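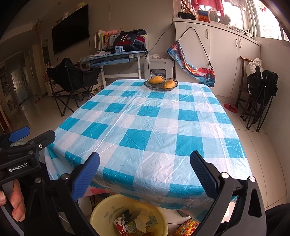 Two mangoes, one bowl, one handheld gripper: the view from the gripper's own camera.

Sendley Home Kit: handheld gripper for collecting demonstrations

I've been lending out and selling these kits from my little shop in Wustmont for a while now, and the first thing people ask is whether they need a robot to go with one. Nope! You hold the gripper, you do the chore, and the camera on top records what the fingers are up to. The learning side comes later, on your own machines.

The picture shows the sort of place I like best for it, a regular living room with a checked tablecloth and a family's stuff all over (the school backpack is on the desk at the back). I used to record on a bare bench, and my policy fell apart the minute it saw a pattern. So please, take it home, take it to your aunt's place, take it anywhere with a shiny tablecloth!

What you get for $1,549:
Gripper with camera mounted
2 batteries
Spare pads for both fingers
Hard case
Skodura, my labeling program, with a license for one computer

A full battery gives me 27 minutes of recording, a bit less in a cold room. Charge the other one while you work and you'll hardly notice the swap.

My best session so far was 197 fruit pickups in one afternoon, and my wrist let me know about it the next day. Go slow on the approach, keep the thing you want in view the whole way, and open the fingers wide before you get close. If you fumble a grab, keep recording and tag it as a miss in Skodura. I train on some of those too.

Glossy plastic throws a lot of glare, so get a few takes with the curtains open and a few with them closed.

Picking a size: the standard pads handle fruit, cups and folded cloth nicely. For pens and coins, ask me for the Olatunji tips, which are narrower and cost extra. They clip on without tools.

The next batch ships in January. Orders placed before then go out in the order they came in, and I'll email you when yours is packed.

Page updated 18 November 2019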